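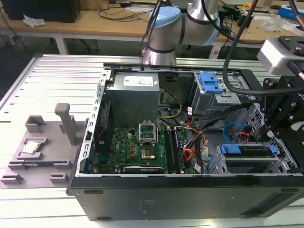

Photo: Rissanen / Kotia image library

Service charge on a new-build flat in Drimville – what is it measured on?

We are buying a two-bedroom flat on the Pliseck side of Drimville, leasehold. The agent's details give the service charge as £2,039 a year. The draft lease says our share is "a fair proportion", with no percentage. The flat below is the same size and its listing shows a lower figure. Can two identical flats be charged differently? We are due to exchange in April.
posted by saltmarsh_k

Yes. "Fair proportion" leaves the method to the landlord or managing agent, provided it is reasonable. Usual methods are floor area, equal shares, or a split by schedule. With schedules, the lift may be charged only to the floors it serves, and a ground floor flat then pays less. Have your solicitor request:
the current year's budget, with the apportionment for each flat
the last three years of accounts, if the block is old enough
the reserve fund balance
Check that the shares add up to 100 per cent. I have seen a block of 10 flats where they came to more than that, and it took a lease variation to put right – slow, and everybody had to sign.
posted by gable_end

Ours went up 8 per cent in the second year. First-year budgets from developers are often on the low side, so I would allow for it. Don't know about the lift.
posted by Tobermory2

Listings are also not reliable on this. Agents copy the figure from whenever the flat was last sold. The one downstairs may just be out of date. Go by the management pack.
posted by north_light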